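## 4. Adding books and writing a review

Section 4 covers the review screen in Quintela. You need a reader account and at least one shelf. If you have no shelf yet, go back to Section 3 and create one.

### 4.1 Add the book

1. Open **Shelves** and select the shelf you want.
2. Select **Add Book**.
3. Type the title, the author's last name, or the ISBN. Leave out the hyphens in the ISBN.
4. Choose the edition you read. Hardcover, paperback, audio and e-book editions are listed separately.
5. Select **Save**.

If the edition is missing, select **Enter by Hand** and fill in the title, author and page count. The cover can be left blank.

**Note:** Reviews belong to the book and show up under every edition. Page counts and reading dates stay with the edition you picked.

### 4.2 Write the review

1. Open the book's page and select **New Review**.
2. Give a rating. Half stars are allowed. You can also leave the rating off and post text only.
3. Enter a headline of up to 80 characters.
4. Write the review in the main box. The limit is 2000 characters, and spaces count.
5. Choose who can see it: **Everyone**, **My Group**, or **Only Me**.
6. Select **Post**.

Drafts are saved when you leave the box. They are not saved while you type, so click outside the box now and then if your connection is poor.

**Caution:** Text pasted from a word processor can bring in formatting that Quintela does not support. Italic titles usually come through. Tables and footnotes do not, and they are dropped without a warning.

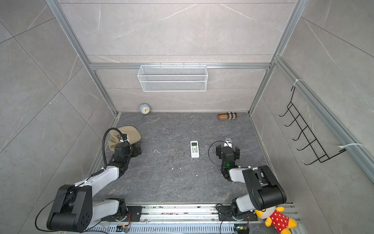
*Figure 4-1. Two robot arms on a shared rail, with gray marble-pattern tile behind.*

### 4.3 Hide plot details

Readers can choose to see reviews with plot details covered. For this to work, the details have to be marked by the person writing.

1. Select the words you want to cover.
2. Select **Spoiler** on the toolbar. The words turn gray.
3. Select **Preview** to check the result.

Mark the whole sentence. A single covered name in the middle of a sentence is often easy to guess -- and the preview will not catch that.

If the whole review gives away the ending, turn on **Cover Entire Review** under the main box. The headline always stays visible, so keep the ending out of it.

**Note:** For books in a series, set **Series Position** before posting. Group members who are on an earlier book will see your review covered until they catch up. 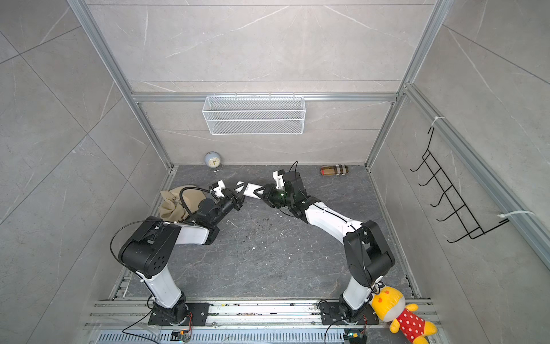

*Figure 4-2. The grippers meet near the center of the floor.*

### 4.4 Bring in reviews from Pota

1. In Pota, export your reviews as a CSV file.
2. In Quintela, open **Settings**, then **Import**.
3. Choose the file and select **Check File**.
4. Fix any rows shown in red. The usual cause is a missing author.
5. Select **Import**.

Each file can hold up to 100 reviews. Split longer exports and import the parts one at a time. Reviews over the character limit come in as drafts. Imported reviews are set to **Only Me** until you change them.

An import can be undone for 6 hours from the same screen. After that, reviews have to be deleted singly from the book's page.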